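Walk-through checklist, drinks handling cell and demonstration room
Linanis site, second round, January 2023
Inspector: Khadija Cherkaoui
Present for operations: Ville Salminen. Present for the floor staff: Jarmo Honkanen.

Marks used: OK / NOT OK / OPEN. OPEN means I was told something and shown no paper for it.

Background, as given to me: hand picking of mixed drinks orders is to move to an arm supplied by Draseseo. Until then, pickers take turns in the demonstration room, handling bottles and cans with hand-held grippers so the arm can be taught from the recordings. Management calls this "light duty." I have left that phrase out of my findings.

PART A. DEMONSTRATION ROOM

A1. Work surface stable and at a suitable height. NOT OK
The table is low. Jarmo Honkanen says people feel it in the lower back by the end of a turn. Ville Salminen says nobody has reported it. Both can be true when there is no form to report it on.

A2. Items within easy reach. OK
Bottles and cans stand close together, which is fine for reach. Staff say the ones at the back are awkward to get hold of without knocking the front row.

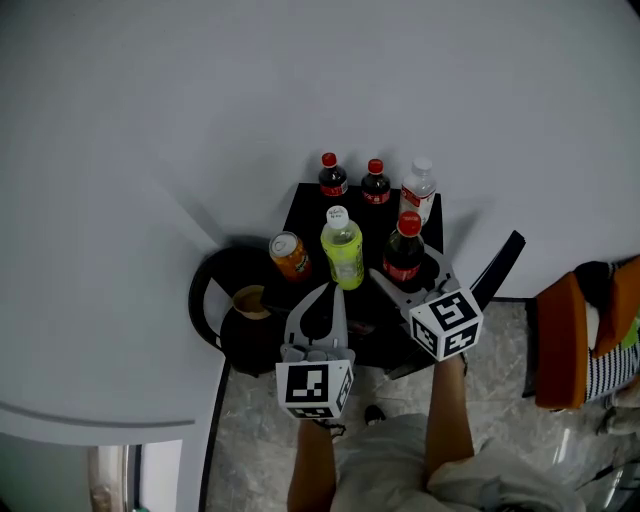

Item A2. Bottles and a can on the black table, gripper at the front right cola bottle.

A3. Kettle and other household items kept away from the work. NOT OK
Move the kettle to the break room. Same remark in November, same answer ("will do").

A4. Floor free of trip hazards. OPEN
Tile floor. I want to know what it is like after a spill and who mops it. The cleaning contract with Laaksonen covers the hall and leaves this room out.

A5. Weight of hand tool recorded. OPEN
Supplier sheet says "lightweight." That is an adjective. Send me a number.

A6. Wrist and hand strain assessed. NOT OK
The assessment on file is for box cutters. A gripper held out in front of the body for a full turn is a different job. I asked how many repeats a person does and was given 448 per turn as the target. No one could tell me who set it or whether a slower picker gets marked down. 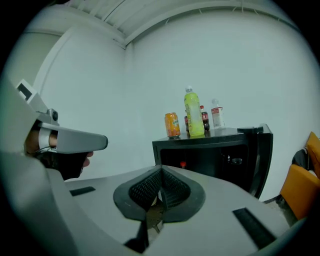

Item A6. Two grippers in use; strap around the fingers and back of the hand.

A7. Straps checked for fit and cleaned between users. OPEN
Straps are shared. Ask for a second set or a cleaning log.

A8. Breaks. NOT OK
15 minutes per turn on paper. Santeri Rautiainen (evening shift) says the break is taken when the recording software allows it. A break belongs to the worker and should not depend on a progress bar.

A9. Staff told what is recorded and who keeps it. NOT OK
A one-page notice exists. It does not say whether speed figures can be used in reviews. Salminen says they won't be. Then put it in the notice.

PART B. PICKING HALL

B1. Guarding plan for the arm. OPEN
Drawing seen, undated. The gate opens toward the main walkway, where pallet trucks pass.

B2. Emergency stops. OPEN
Two shown on the drawing. I would want one reachable from the packing side as well.

B3. Who clears a jam. NOT OK
The plan says "operator." There is no operator on the new rota. When I asked, the answer was that whichever picker is nearest will do it, without extra pay or training as far as I can see.

B4. Staffing after the change. OPEN
39 people pick by hand at present. The presentation promises they will be "freed for higher value tasks" and lists none. Outside a strict safety scope, I know, but fewer people on the floor also means fewer first aiders, and that part is mine.

B5. Supplier claims. OPEN
Draseseo quotes 2,000 picks in a shift. Daichi Shibata, their site engineer, was straight with me that this was measured on one size of can. Our orders are mixed. If the arm falls short, somebody will be asked to make up the difference by hand, and I would like that workload assessed before it lands on them.

ACTIONS
Salminen: A3, A5, A8, A9. Before any more turns are scheduled.
Shibata: B1, B2. Dated drawing, gate swing changed.
Honkanen: collect comments on A1 and A6 from both shifts, names optional.
Cherkaoui: write to Laaksonen on A4, draft a strain assessment for A6.

B3 and B4 go to the site manager with a copy to the staff representative. I will not sign off Part B while B3 stands as it is.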